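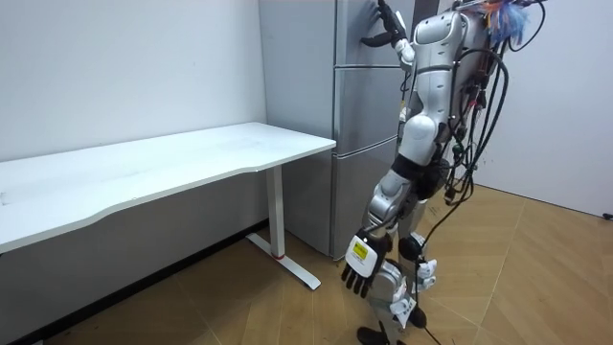

*Tall fridge, back corner.*

**skarnport_dan:** Mine cuts out when the kettle's on. Same radial, 20 m of cable. Voltage drop?

**Bevan Partington:** No. Kettle plus compressor won't drop enough over 20 m of 2.5 mm. Check the socket terminals first.
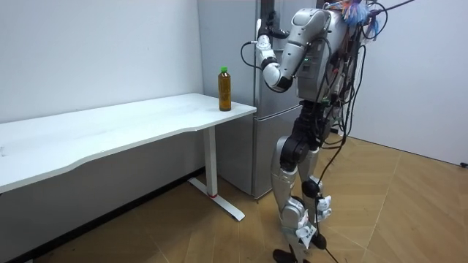

**lowther41:** Disagree with Bevan - start current is the problem, and a worn start relay makes it worse. Mine was a Fasard. It stood beside a long white table like that one, with a bottle with a green cap left out on top, and it tripped every Thursday when the washer ran. New relay, no trips since.

**skarnport_dan:** It doesn't trip. It just stops for 2 minutes.
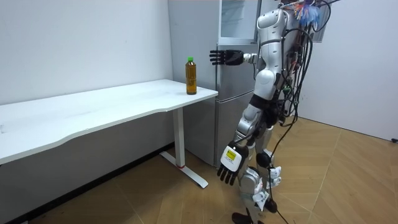 **Bevan Partington:** Then it's the overload resetting. Measure at the socket under load before buying parts.

**lowther41:** Fine, measure. I'd still order the relay.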